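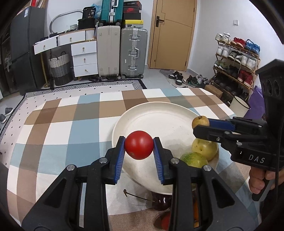
Tomato and pears, white plate.

Tuesday, April 27, 2021

Third go at the slow-dried tomatoes today and I think I'm finally getting somewhere, so I'm writing it all down while the kitchen still smells of it. For anyone picking this up cold: we want a half-dried tomato that stays soft enough to fold into the Stalusik loaf but doesn't leak into the crumb and leave those nasty damp tunnels we had last time (I still have a slice of that one in the freezer if anybody wants to be put off their lunch).

Started with 700 g of tomatoes, halved across the middle, seeds left in. Last time I scooped the seeds and it was a faff, and the flavour went flat as well, so I'm not doing that again. Salted the cut sides lightly, left them face down on a rack while I did the dishes, then turned them over and into the Koveto at 70 degrees, fan on, door shut.

The Koveto runs a bit hot at the back left. I keep meaning to put the spare thermometer in there and log it properly. For now I just swap the trays over halfway, and please do the same if you use it, or you get leather on one side and soup on the other.

Checked after 4 hours. Edges had curled in and the skins were wrinkled, middles still wet and glossy. Gave them another hour and then started pulling out the small ones as they got there. The big ones I left in with the heat off and the door propped open with a wooden spoon, and that worked a treat! They finished off gently and didn't toughen at all. I'd do the whole batch like that next time, I think - stop early and let the oven coast down.

Didn't weigh the finished lot straight away, stupidly, because I'd already eaten a few. Going by the jar it must have been around a third of what went in. Next batch gets weighed before anyone touches it, me included.

Then the fruit side of things. I had half a mind to do pears the same way for the Purnen biscuits, so I sliced one ripe and one still hard, both unpeeled, and put them on the bottom shelf. The ripe one stuck to the paper and tore when I tried to lift it. The hard one was lovely, chewy with a bit of grain to it, and it kept its shape. So: firm pears only, and oil the paper. A squeeze of lemon on the slices kept them pale, though I could taste it a bit too much at the end. Maybe dip them in lemony water and pat dry, and skip the squeezing.

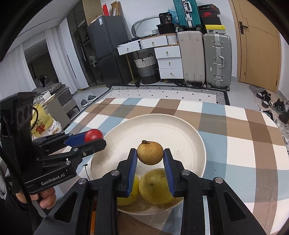

Can the tomatoes and the pears share the oven?
They can, as long as the pears sit on the bottom shelf and come out first, otherwise they pick up a savoury smell that's odd in a biscuit.

Tried the tomatoes in dough this afternoon. Base was 600 g of the strong white from the Hassanpour sack (nearly at the bottom of it, someone please reorder), usual water, usual salt, and I folded the tomatoes in at the second turn. At the first turn they get mashed about too much and the whole dough goes orange. Second turn they stayed in decent pieces. The dough felt a touch slacker than the plain one but nothing I'd correct for.

Baked it in the lidded pot. Good spring, nice dark crust, and one tomato poking out of the top had burnt to a little black button, which I picked off and pretended hadn't happened. Cut it far too warm because I couldn't wait. Crumb was dry around the pieces, no tunnels, no pink smears. Flavour is sweet and really quite strong, so I'd cut the amount back a bit, or chop them smaller so you don't get a whole half in one mouthful.

Still not sure about storing them. Half the jar is under oil in the fridge, the other half is bagged in the freezer. I don't trust the oil ones for more than a few days, so they're labelled and they need using up this week - help yourselves, they're very good on toast with a bit of cheese. The frozen ones I'll leave a fortnight and then bake the same loaf again to see if they go watery when they thaw.

Things to sort out before the next batch: thermometer in the back left corner, more baking paper, a decent sharp serrated knife (the one in the drawer squashes everything), and some of the smaller tomatoes if the market has them. By September there'll be proper ripe ones about and I expect all the timings will need doing again, as they'll be holding more juice. Racks are soaking in the big sink, I'll do them in the morning.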